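Eight months with the Motis rice cooker

I grew up in a house where rice was made in a dented saucepan with a plate on top, and for a long time I was stubborn about it. My mother never needed a machine, so why would I? Then we moved into the apartment with the electric stove that has two settings, off and volcano, and after one too many scorched pans I gave in and started shopping.

I ended up with the Motis, the mid-sized one, which I bought from Jikport during their May sale after looking at it on and off for weeks. I had also been considering the Kütt, and I borrowed one from my sister for a long weekend before deciding. It made lovely rice, but the lid comes all the way off and has to be set down somewhere, dripping, and my kitchen doesn't have a somewhere.

So, the rice. Plain white long grain comes out beautifully, separate and tender, and it has done so nearly every time since the first week. Short grain took me longer. The lines inside the pot are a touch generous with water for my taste, and I now stop just shy of the mark. Brown rice is good but slow, so start it before you even think about the rest of dinner. I've also made oatmeal in it overnight with the timer, and I'll admit to waking up early on purpose just to go and look at it!

The keep-warm setting is the thing I use most and expected to use least. My husband gets home late two or three nights a week, and his rice is still soft when he sits down. The manual says 10 hours is the limit. I tried that once, and the bottom layer had gone chewy and a little yellow, so I'd call it fine for an evening and leave it there.

Now for the grumbles, because there are a few. The beep at the end is loud enough to wake the dog, and I haven't found any way to turn it down. The power cord is short, so if your outlets are in odd places you may end up rearranging the counter like I did. And the measuring cup it comes with is the small rice-cooker kind, not a regular US cup - I ruined my first batch by not reading that page.

Cleaning is easy enough. The inner pot gets a soak and a soft sponge, and I keep metal spoons well away from it. The lid is where you need to pay attention. Starchy steam collects up there, and if you let it go a week you will smell it. I wipe mine after every use and leave it standing open for an hour or so.
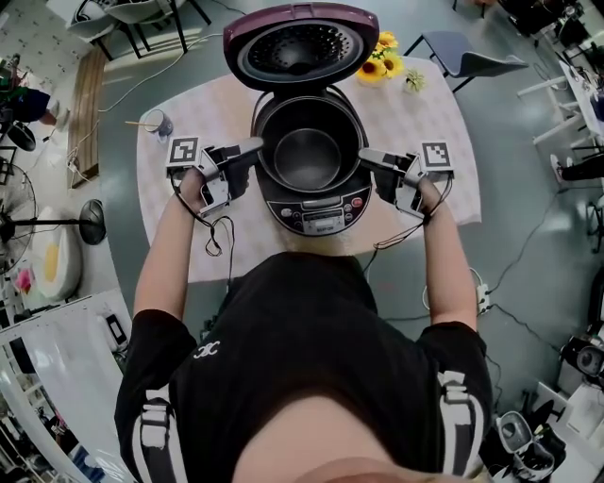

Lid up, with the steam plate on the inside and the buttons along the front.

I did try the Ikix steamer basket that people recommend as an add-on. It fits, just barely, and dumplings come out nicely, but you have to cook less rice underneath than you'd expect. If you're feeding two, wonderful. For a family I'd keep a separate steamer going on the stove.

Would I buy it again? Yes, I would, and I've already talked my sister into looking at one (she still has the Kütt, and she still can't find anywhere to put the lid). If you only make rice once a month, a good heavy saucepan will do you just fine. We have it four nights a week, and I'd miss this machine terribly if it broke.

My rating: 8 out of 10. One point off for the beep and one for the cord.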